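Drying and Storing Big Glass Bowls

2018-07-27

A large clear bowl is one of the more awkward things to keep in a kitchen. It takes up most of a shelf, it shows every water spot, and it is usually too wide for the lower rack of the dishwasher. Most of the ones that break do so in the sink or on the way to the cupboard. The notes below cover washing, drying and storing, with some words on towels at the end because the towel causes half the spots.

Before you wash

Take off rings and watches. Move everything else out of the sink, including the plug chain if you have one. Lay a folded dishcloth or a rubber mat on the bottom. If your faucet is low, swing it to the side before the bowl goes in and fill from a pitcher.

Let a bowl that has been in the refrigerator stand on the counter for half an hour. Ordinary glass does not like going from cold to hot, and a chip on the rim that you never noticed is where the crack will start.

Washing

Use warm water and a small squirt of dish soap. More soap means more rinsing. Wash the inside first with a soft sponge, then the outside, then the base. The ring where the base meets the wall holds grease, and an old soft toothbrush gets it out.

Go easy on a colored or gilded rim. Gold edging wears off under a scouring pad, and lemon or vinegar left standing on it will dull it. Run the sponge along it once with plain soapy water and leave it at that. A bowl with metallic edging also stays out of the microwave.

For cloudy glass, mix one part white vinegar with three parts warm water and swish it around the lower part of the bowl for a few minutes. Keep it below the rim if the rim is decorated. If the cloud is still there after two tries, it is probably etching from dishwasher detergent and will not come out.

Rinse with the coolest water that still feels comfortable. In a hard-water area, do the last rinse with bottled or filtered water. One quart is plenty for a salad bowl.

Drying

Set the bowl on a dry folded towel, right side up, on a flat table. Clear away whatever stands close behind it, such as water jugs or bottles, so you can turn the bowl without knocking it. Use one towel for the wet work and a second, fully dry one for the finish.

Bunch the towel so there is a thick pad of cloth between you and the glass, and keep the loose end short. A long end drags over the rim and can pull the bowl with it.

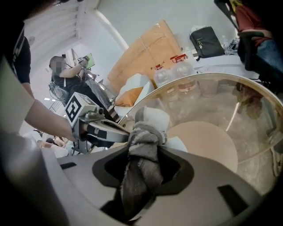 Polishing out spots

Spots left after drying are minerals from the water. Breathe on the glass and rub with the dry towel in small circles. If that does nothing, dampen a corner of the cloth with vinegar, rub the spot, wipe with plain water and dry again. Hold the bowl by the wall with a cloth in your other hand so you do not leave fingerprints as you go. Never hold it by the rim alone, and do not twist the inside hand and the outside hand in opposite directions. That is how thin glass snaps.

Check the result against a window or a dark cupboard door. Overhead light hides streaks.

Where to keep it

Store the bowl right side up on a shelf between knee and shoulder height. Standing it on its rim puts all the weight on the thinnest part. Nothing glass goes inside it. If you have to stack, put a paper plate or a piece of felt between the two, and never stack more than two.

We keep ours on the Vendel shelf insert, which has a low front lip. A rolled hand towel along the shelf edge does the same job for nothing. In a house with small children, pick a cupboard with a latch.

If the bowl is only used at the holidays, drape a clean pillowcase over it. Plastic wrap traps damp and leaves a film.

A word on towels

New cotton towels shed. Wash them twice before they go near glass. Leave out fabric softener for good, as it coats the fibers and the towel pushes water around.

Fluffy terry is good for taking up a lot of water. A flat weave is better for the finish. The Lins flat towels we have used since March leave very little lint. Microfiber works too, but wash it apart from cotton or it picks up all the fuzz.

Keep glass towels separate from the ones used for hands and counters. A stitch of bright thread in one corner is enough to tell them apart. Replace a towel when it has gone thin in the middle, and cut the old one up for shoes and bicycle chains.

Related pages: Getting tea stains out of jugs. Packing glass for a move. Which shelf liners stay put.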